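On Keeping a Paper Correspondence Log

6 June 2023

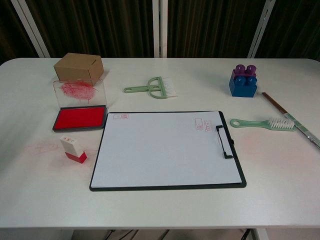 Red stamps on a sheet of plain paper, on the clipboard.

This post sets out the method by which I have recorded incoming and outgoing letters for the past five years. It was first written as a note for members of the Walten Letter Society, and several of them have asked that it be made available in a more permanent place. Members who received the February version should note that the section on dates has been revised.

A correspondence log is a record of what was received, what was sent, and when. It does not replace the letters themselves. Many writers keep every letter and assume that the bundle will serve as the record. In practice a bundle preserves only one side of the exchange. The writer's own letters are in someone else's drawer, and after a year or two it is difficult to recall whether a question was answered or merely intended to be answered.

My own log began after an embarrassment of this kind. I had written twice to Gunhild Riis with the same account of a train journey, in nearly the same words, and she returned the second letter with the first enclosed. She was gracious about it. I bought a ruled ledger the same week.

Each entry occupies one line. The columns are as follows:

Date received or sent
Name of correspondent
Number of sheets
Subjects, in a few words
Date of reply

The date entered for an incoming letter is the date it arrived, and the date at the head of the letter is given in parentheses after it. The earlier version of this note recommended the reverse. Patricio Saavedra pointed out that many correspondents do not date their letters at all, and that a log built on arrival dates will at least be in order from top to bottom. I accept the correction and have changed my own practice accordingly.

The subject column requires some restraint. Five or six words are sufficient. "Garden, sister's move, question about ink" is a useful entry. A full summary will not be kept up for more than a month, and I have two abandoned ledgers that demonstrate the point.

Outgoing letters are entered when they are sealed. Entries made at the time of writing proved unreliable, as I am in the habit of leaving a letter open overnight and adding to it - sometimes for a week.

Some members have asked whether the log may be kept as a spreadsheet. It may. Muchen Xiao maintains hers in that form and can find any letter from any year in a few seconds, a claim I am not able to make. I continue to use a ledger for the simple reason that it lies on the desk where the letters are opened. A log in another room does not get filled in.

Storage is a separate matter, but it is raised so often that a few remarks are in order. Letters are kept in their envelopes, upright, by correspondent and then by date. Rubber bands should be avoided. They dry out and stick to the paper, and I have lost the edge of one very fine envelope to this. Cotton tape is inexpensive and lasts indefinitely. Metal paper clips leave rust marks in a damp house, and mine is a damp house.

On the question of copies, opinion within the society remains divided. Jolene Hinds copies every outgoing letter by hand before it is posted. I consider this excessive for ordinary correspondence, though I make an exception for letters concerning family papers or money.

Corrections to the log should be made with a single ruled line, leaving the original entry legible. Pages should not be removed.

Members wishing to see a sample page may write to me at the usual address. Requests will be answered in the order received, and entered in the log.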